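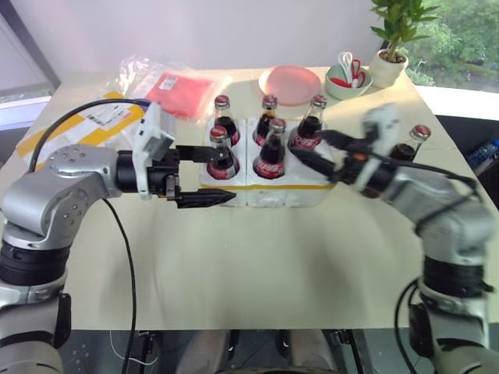

Slide 1. Glass bottles of cola in a divided white foam crate, with one more bottle standing on the table.

SPEAKER NOTES
Returnable Glass and the Divided Crate
Landthorpe session, July. Speaker: Stella Makokha

Opening (leave slide 1 up)
Good morning, and thank you to Tài Tô for the introduction. My subject is the crate and what it asks of the person who packs it. Please look at the compartments first. Each is square, and each can hold a single bottle upright, apart from its neighbors. Glass that touches glass in transit will chip at the shoulder or the base, and a chipped bottle cannot be refilled.

Point to the bottles. Crown caps, red and silver. The labels face the room in part, and the one in the front middle compartment reads most clearly. At Stundov the packing guide asks for labels forward wherever the crate will be opened in front of a customer.

Point to the bottle on the table at the right. Ask the audience where they would place it. Allow 2 minutes for replies. Expect most to say the nearest free space. Our guide prefers balance - weight is spread across the crate before any side is filled.

Foam and other materials
Foam is light and forgiving, and it is also easily marked. The Kyei depot replaced its foam crates after 3 seasons. Sendidine kept theirs longer by storing them flat, out of direct sun, and by wiping out the compartments after each return. Mention tape: a strip along the front face is a common way to mark a crate, but each depot should settle on one color and record what it means.

Figures
The Landthorpe trial used 200 crates and 2,000 bottles. Breakage is reported in the handout, table 2. Do not read the table aloud.

Handling
Lift the bottle by the neck and lower it straight. Do not drop it the last inch. Crates are carried level, with both hands beneath.

Questions
Refer pricing questions to Tài Tô. Handouts are on the table by the door.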